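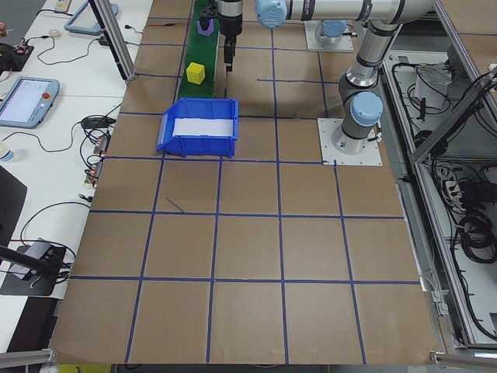 Robot arm over a small green conveyor, with a yellow cube on the belt and a blue bin at the end of it.

Chore automation

Chore automation is the use of machines, mostly robot arms and mobile robots, to do routine handling work in homes and small shops. Covers sorting, tidying, loading, wiping, folding and packing. The term is used loosely. Some writers include single-purpose appliances such as dishwashers and robot vacuums, others only count machines that can be switched from one job to another. This article uses the second sense unless stated.

Last major revision 13 Nov 2020. Sections on laundry and costs still need work.

Current state

Short version - partly. Machines handle a narrow chore well when the objects are known, the lighting is steady and everything stays inside a marked area. They do badly in an ordinary kitchen. Most working setups are found on benches, in test rooms and at the end of production lines. Very few in houses.

The gap is usually put down to three things: grasping, seeing, and recovery. Grasping and seeing get most of the attention. Recovery (what the machine does after it drops something) gets less, and is often what decides if a person has to stand next to it all day.

Sorting and bin work

Sorting small items into a bin is the usual starting task. A belt brings pieces to the arm or carries them away, and a bin takes the finished ones. Foam or plastic cubes are common stand-ins for real goods, since they don't break and are easy to tell apart by color. Odd shapes are added later, things with notches or points, which a two-finger gripper can catch the wrong way.

Work surfaces are often taped off in squares. The grid gives people a quick way to put an object back in the same spot between runs, and to note where a failure happend. Paper or board coverings cut down on glare.

The Toritz bench test, used by several hobby and small-shop groups, asks for 100 placements in a row from a belt or table into a bin. A piece that lands on the rim and falls in is a pass. A piece that falls outside is a fail, and so is any run where a person reaches in. Two arms may be used but only one may touch a given piece. Critics say the test is too easy, as the pieces are never piled up or tangled.

A longer trial was logged at the Entwistle workshop in January, using mixed small parts, not cubes. 959 picks were recorded before the log was closed. Stops for a jammed or missed part were written down by hand, so the record is patchy. See Disputes.

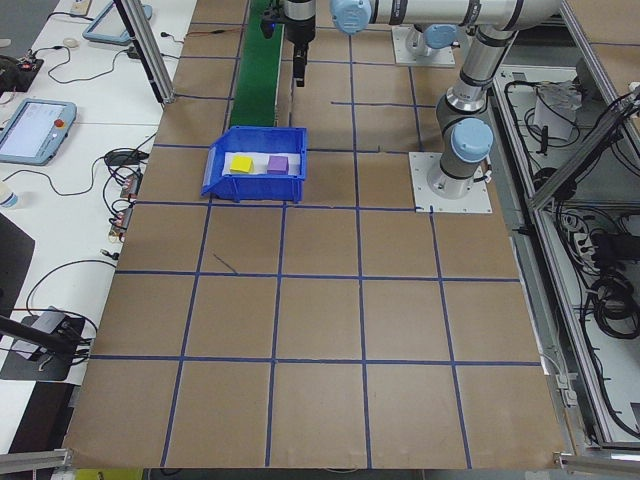 Placing is generally treated as the easier half. With an open-front bin the arm only has to get the piece over the lip and let go. Placing gets harder when spacing matters - egg cartons, cutlery trays, shelves - and a flat lined bin hides a lot of that difficulty. A setup that drops cubes in a bin all afternoon may still fail at setting a cup upright.

Teaching the machine

Most arms sold for bench work come with a handheld pendant, with a screen and a red emergency stop. The operator moves the arm to a point, saves it, moves to the next. Fine for fixed jobs. For household work it is slow, as every cup and every shelf would need its own points.

Other methods are learning from recorded demonstrations, and planning from camera images. Both are in use. Both tend to need more setup time than the chore itself would take by hand, at least for the first weeks.

Household chores

Dishes. Loading plates into a rack has been shown many times, usually with clean matching plates. Greasy pans, nested bowls and loose cutlery remain hard.

Laundry. Folding towels from a flat start works slowly. From a heap, much less reliable. Socks are mostly avoided. [expand]

Tidying. Toys and other light items into a box is the closest home match to bench sorting. The Clenis floor unit was aimed at this, with a low arm on a wheeled base. It needed a clear floor to work on and was withdrawn.

Wiping. Flat tables yes, around objects sometimes.

Shop-floor chores

Small shops have it easier. The work repeats, the parts are the same size, and someone is nearby to clear a jam. Typical jobs are end-of-line packing, feeding a machine and moving trays. The Wuveo kit, a belt and bin package for small arms, is sold for this market and is also used for teaching.

Cabling, mounting and guarding take up more room than buyers expect. A single arm can need a table, a controller, a power strip or 2 and a desk for the pendant, so floor space is a frequent complaint in shop reviews.

Disputes

Whether bench results say anything about homes is argued over. One side holds that a robot which can't manage 100 clean placements has no business near a sink. The other side says that scripted runs with known objects measure the fixture more then the robot. The Entwistle log gets quoted by both, which is awkward as it doesn't separate missed grasps from belt stoppages.

See also

Bin picking
Teach pendant
Robot vacuum
Toritz bench test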